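Butport creeper

Butport creeper is the local name for a strain of ground elder (Aegopodium podagraria) found in and beyond the gardens of Butport. Ground elder spreads by thin white underground stems called rhizomes, and a short broken piece is enough to start a new plant. The Butport strain does this with particular enthusiasm.

Description

The leaves are mid-green and divided into toothed leaflets. Flat heads of small white flowers appear in summer on upright stems, and are pretty enough to have saved the plant from the fork on many occasions. It dies back in winter, a season in which gardeners traditionally announce that they have got rid of it.

History

The strain was first written up by Vitalii Vakulenko, who recorded it in 44 gardens, 23 of them belonging to people who said they had none. He traced the earliest patch to the Haugen nursery, where it had been sold as an edging plant under the name Fomon. The nursery's catalogue called it "reliable".

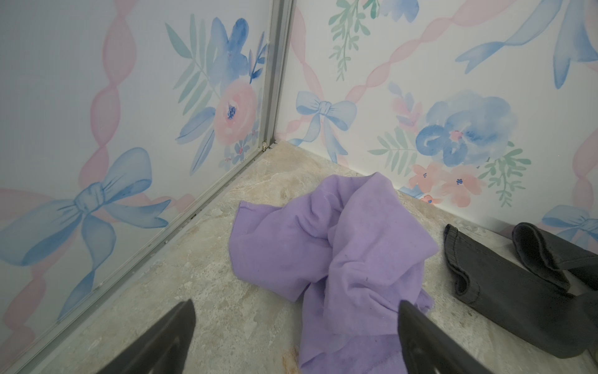
Control

Digging works if every piece of rhizome is removed, and the soil is best loosened with a fork - a spade cuts the stems and multiplies the problem. Covering the ground with thick black sheeting for several growing seasons weakens the plant, though it tends to come up at the edges to see how things are going. On lawns, regular mowing keeps it low.

Roots should not go on an ordinary compost heap. The Rurex allotments, which have 218 plots, tried this for seven years and now have ground elder on most of them.

Uses

The young leaves can be eaten like spinach before the plant flowers. Demand has never caught up with supply.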